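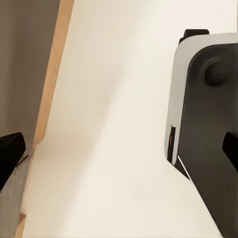

The wrist camera was off again when I opened the kitchen cell on Kornard. Kornard is my desktop, named after a village I once got lost in, and it has run the simulated arm since last October with the enthusiasm of a mule. For anyone new: the whole cell lives in software. I have never had to mop under it.

22/08/2020

The problem this time was the camera mount on the left arm. I'd moved to a new release of Fillex, the little scene loader I wrote and now maintain out of guilt, and it had decided that camera offsets should be read in the parent frame of the link. The old release read them in the link's own frame. Both are defensible. I defended both of them, out loud, for most of an evening.

What I do now after any loader change is dull and it works. Open both gripper fingers all the way. Park the wrist above something large and plain. Render one still per wrist camera and check that a finger comes in from each side, then check that the housing sits where it sat in the last good render. If the housing has wandered into a different part of the view, the mount rotation is wrong, and no amount of fiddling with the field of view will fix it. I have fiddled with the field of view. Ask me about the 11 config files called "fov_final".

The counter is the natural place for this, but the floor does just as well, and you can't knock a coffee cup off it.
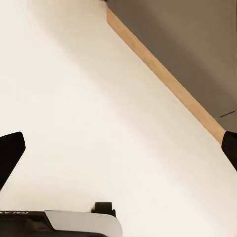
Do the wrist cameras need recalibrating every time you restart the simulator?

Only when the mount, the arm model or the loader has changed. A plain restart reads the same numbers back from the same file.

Once the mounts were right I went on to the second job, the collision shapes. The kitchen came from a scene pack I call Vetositz, for reasons lost to me, and it looks lovely until something touches it. Every object has two shapes, the one you see and the one the physics sees, and whoever built the coffee corner had been generous with the first and stingy with the second. The glass carafe was, to the physics, a solid lump. The handle had been filled in like a pothole.

So I took the arm out of the scene and loaded the room on its own. 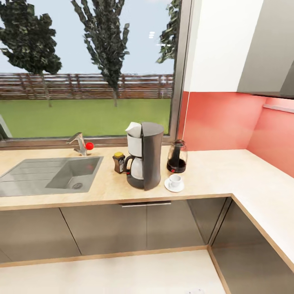 I let it settle for 700 steps with nobody pushing anything. Whatever moves during that time is moving because its shapes overlap, and you want to find that out before there's an arm in there to blame. The sink stayed put, which I'd call a good sign in a sink. One small item by the wall had crept, so I raised it a hair and ran the settle again.

The carafe took longer. I split its collision shape into 69 convex pieces, which is far too many for a thing that holds coffee, but the handle finally had a hole in it. Then the arm went back in, gripper force turned down to the lowest setting I trust, and I drove it by hand to the handle and tipped the carafe a few ways. You're watching for jitter between the fingers. A little is normal – a lot means the pieces are fighting each other.

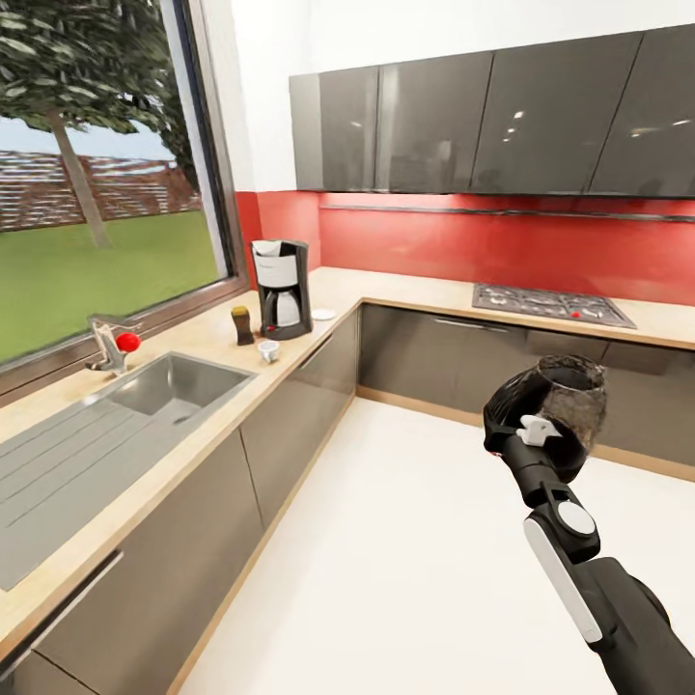
Things I'm leaving alone for now

The joint limits on the elbow. They're conservative, I know they are, and the last time I loosened them the arm folded itself up like a deck chair.

The run log, which I name Gallardo on this machine so it sorts away from everything else. It has reached 951 entries and most of them say "ok??". I should write a proper note for each mount change, with the old numbers next to the new ones. I did write one tonight, for the Fillex change, and taped a copy to the monitor where I'll see it. It's covering the clock.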